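Two grippers and one kitchen table

Sat 16 July

I have been collecting demonstrations at home since March, and several people who read my first post asked how a normal day looks. So I write it down, also for myself, before I forget how clumsy I was at the beginning.

My work is easy to explain to my family. I hold a gripper in each hand, I do small jobs in the kitchen with them, and the recordings go to a team which trains a robot arm. The project is called Skuda. I send my recordings on Friday evening and on Tuesday I receive a list with remarks. Some of the remarks are kind and some are very short.

Before this I tried the other method, the remote control. It was a course of two weeks at Wusberg. You sit in front of a screen, you hold two handles, and an arm in the next room copies you. I liked the people, but I was not good at it. There was a small delay between my hand and the arm, and my brain did not accept it. I pushed too far, then I pulled back, then the cup fell over. The teacher told me that I drive the arm like a person parking a bus. After the two weeks I could put a sponge into a bowl, if the bowl was large.

With the grippers in my own hands there is no delay. I feel the object. When a tangerine starts to slip, I know it before I see it, and I close the fingers a little more. I believe this is the main reason why I stayed with this work.

What I learned about the hands

My first recordings were too fast. I moved as I move in my normal life, when I want to finish and drink tea. The remark from the team was "slower before contact", and it came three weeks in a row. Now I have a rule. I go to the object at normal speed, I become slow for the last part, I close, I wait for one breath, and then I lift. The waiting feels silly, but my recordings with the waiting are accepted much more often.

The second thing is the wrist. A person turns the wrist without thinking, in any direction. The arm that will learn from me has its limits, and if I twist my hand like a dancer, the recording cannot be used. At the start I put a strip of tape around my forearm, so that I could feel when I turned too much. It looked strange and it pulled the hairs, but after some days I did not need it.

The third thing is mistakes. I thought I must delete every recording where something went wrong. No, they want a part of them. If I miss the object and then correct myself calmly, it is useful, for the robot will also miss. If I miss and say a bad word and throw the thing back, it is not useful. I had some of this type too.

Also I had to learn to use my left hand. I am a very right-handed person. For many years my left hand was only there to hold the bread while the right hand was cutting. Now it must take packets and put them down straight, and the day after a long session I feel it in the thumb.

How a session goes

I do one task in a block of 28 repetitions. After that I rest for 35 minutes. I did not choose these numbers, they come from the guide of Skuda, but I agree with the rest. When I skip it, my last recordings look tired, and I can see this myself when I play them back. The movement becomes lazy and the fingers close too early.

Between the repetitions I change the start a little. I move the thing to the left, or I turn it, or I stand one step further back. In the beginning I always put everything on the same spot, because I like order. The team wrote to me that the robot would then learn one place on one tablecloth, and nothing more. They were right, of course. My mother has the opposite talent – each time she passes through the kitchen, something is in another place.

The guide also says to leave the kitchen as it is. This was difficult for me. If I know that strangers will look at my table, I want to clean it and put away the boxes. But a robot for homes should see homes, so the table keeps its cloth with the big roses, and the pumpkin stays on its bowls. A friend lent me a plain grey cloth from Engström and I used it for one week. The recordings were fine, but I missed the roses and I gave the cloth back.

At the moment I work on small things around the table and the white bin on the floor next to it. The bin is lower than I like. I have to bend, and my elbows come close to my knees, so I have to think where each hand goes before I start. The two grippers must also not touch each other. When they knock together there is a hard little sound, and I begin that repetition again.
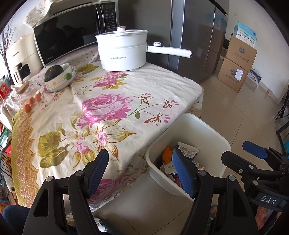
What is still difficult

Flat and soft packets. A tangerine is a friendly object, you can take it from nearly any side. A packet lies there and gives you nothing to hold. I try to take it by a corner, and the corner bends away. My best way until now is to push it a little against the wall of the bin and close when it stands up. I asked if this is allowed, and the answer was yes, if I do it the same way for the whole block.

Shiny surfaces are another problem, but this one is not for my hands. In the afternoon the window light is on the door of the refrigerator, and twice I got the remark that it was too bright. I have moved my sessions to the morning.

Next month I will perhaps try the training of Vurkutico, where they combine both methods: first you show the task by hand, and after that you sit at the remote control and help the arm when it is stuck. I am a bit afraid of the handles after my experience with the cups. But I think I understand the arm better now, and maybe I can also park the bus. If somebody has done this training, please write to me how long the days are and if there is a proper chair.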